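About Cevden Picture Library

We look after old press photographs, and we love doing it. Cevden is a picture library and archive based in Diltby, in a former shoe warehouse two streets back from the river. We hold negatives, prints, contact sheets and glass plates from newspapers and working photographers across the region, and we make them available to publishers, museums, filmmakers, teachers and anyone who has ever wondered what their street looked like before the bypass went in.

If you've landed on this page because you found one of our pictures in a book and wanted to know who we are, welcome! Have a look around. There is a lot to see, and more goes online every month.

How we started

The library began with a phone call. The Prirham evening paper was leaving its old building, and the picture department had a basement full of filing cabinets that weren't going to the new office. We were a small photographic printing business at the time (wedding albums, mostly, plus a fair amount of school portrait work) and we were asked if we had a van. We had a van. We went down for one cabinet of local sports prints and came home with 92 drawers of negatives, still in their brown paper sleeves, most of them labeled in pencil by whoever had been on the desk that day.

Some of those labels are wonderful. "Mayor, hat." "Flood, better one." "Cows again." Plenty of them tell you nothing useful at all, and working out what they meant has kept us happily busy ever since. We had planned to sort the drawers over one winter. We're still at it, and along the way the printing business turned into something else entirely.
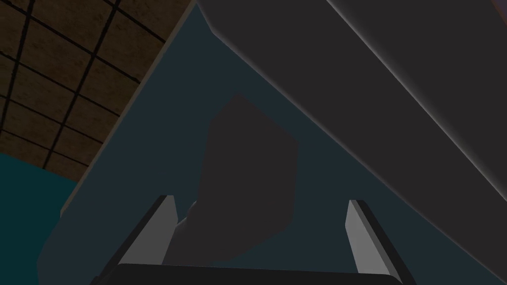 What we hold

The Prirham negatives are still the heart of the library. They cover council meetings, store openings, royal and state visits, football, flower shows, factory outings, fires, and more prize vegetables than you would think one county could grow. Most are black and white, on medium format and later on 35mm, with color coming in slowly and mainly for the weekend supplement.

Alongside them sits the Amrani Collection, which came to us from the family of a studio and street photographer who worked in Diltby for most of his life. It's made up of 429 boxes, and it could hardly be more different from the newspaper material. Where the press photographers were in and out in ten minutes, the Amrani pictures take their time. There are babies on rugs, brides on the studio stairs, and whole shop staffs lined up on the sidewalk in their aprons. He also kept his order books, so for a good part of the collection we know who sat for the picture, what size print they ordered and whether they came back for a second copy. For family historians this is gold, and we've had some very happy emails.

We also hold seven smaller collections, from an amateur camera club's competition prints to the working files of an agricultural magazine. The magazine files contain the best photographs of sheepdogs we have ever seen, and if you need a sheepdog, please come to us first.

Royal visits and other big days

A large share of the requests we get are for the big public occasions, and with good reason. When a coronation, a jubilee or a royal tour came along, the local papers sent out everyone they had. The national photographers were pointing their lenses at the carriage or the car. Ours were often stuck at the back, so they turned around and photographed the crowd.

Those are the frames that picture editors get excited about now. We have children up lampposts, a brass band waiting for its cue, trestle tables running the whole length of a terrace, and a bakery window full of iced crowns. One sequence follows a street party from the first chair being carried out to the last one going back in, and you can watch the weather change as you go along the contact sheet. It has been used in three books and a documentary, and we still notice new things in it (look for the dog under the cake table).

We keep these occasions indexed by town and street as well as by event, so if you're putting together an anniversary display for your own neighborhood, there's a decent chance we can find something taken close by.

Scanning and cataloging

Every negative that goes online is cleaned, scanned and captioned in the building. We scan at a size that will stand up to a full page in a large-format book, and we scan the sleeve too, front and back, so the original pencil notes stay with the picture. We don't retouch the archive file. If you'd like dust and scratches taken out for reproduction, we'll do that on a copy.
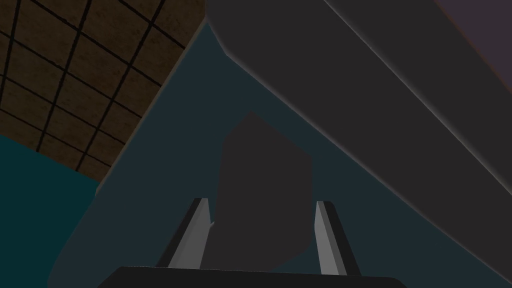 Captions are where most of the hours go. A picture marked only "bridge" can mean an afternoon with street directories, old maps and a magnifier, reading shop names and bus destinations until the pieces start to fit. We write down what we know, and we mark what we're guessing at, so a researcher can see the difference. When somebody writes in with a correction we add it to the record with a note of when it arrived. Please do write in! A surprising number of our best captions began with somebody spotting an uncle.

Dates are given to the day where the paper's own diary survives. Where it doesn't, we give a year or a span of years and leave it at that.

Using our pictures

You can browse the online catalog without an account. To download comping images or ask for a quote you'll need to register, which takes a minute or two. License fees depend on the size, the print run and how long you want to use the image. Students, local history societies and community newsletters pay a reduced rate, and classroom use is free.

If you can't find what you want, ask us. Only part of the library is online, and the drawers we haven't reached yet are roughly indexed on cards in the search room. A picture search of up to an hour is free. After that we'll tell you what we think our chances are and you can decide whether to carry on.

Rights are fully cleared for the Prirham and Amrani material. For some of the smaller collections we need to check with the owners before we can license, so allow a little extra time for those.

Visiting the search room

The search room has five desks, good north light, two light tables and a kettle. Visits are by appointment, and it helps if you can send us a list of what you're hoping to see so we can have the boxes up from the store before you get here. Pencils only at the desks, please. Cotton gloves are provided, and you're welcome to bring a laptop or a phone to take reference shots.

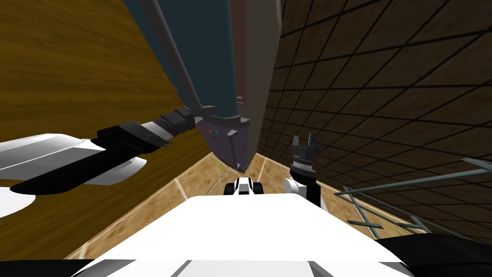 The angled base, with its small red, orange-yellow and teal-green buttons.

Every May we hold an open weekend, when the store is unlocked and you can walk the aisles, see a glass plate being handled and try printing from a negative in our old darkroom. Children are especially good at this and tend not to want to leave. Bring your own family photographs too, and we'll happily talk about how they were made and how to keep them safe.

Giving us photographs

We're always glad to hear about collections looking for a home, particularly the files of working photographers in and near Diltby and Prirham. Please don't throw away the envelopes, the notebooks or the negatives that look like failures. Leave everything in the order you found it and give us a call before you start sorting. We can usually come out to look, and we still have a van.

Damp or moldy material should be kept apart from everything else and left unopened until we've spoken.

Contact

Use the form on the Contact page for licensing, searches and visits, or write to Cevden Picture Library, Diltby. Caption corrections can be sent straight from the link beside each picture in the catalog.

Page last updated 22 July 2020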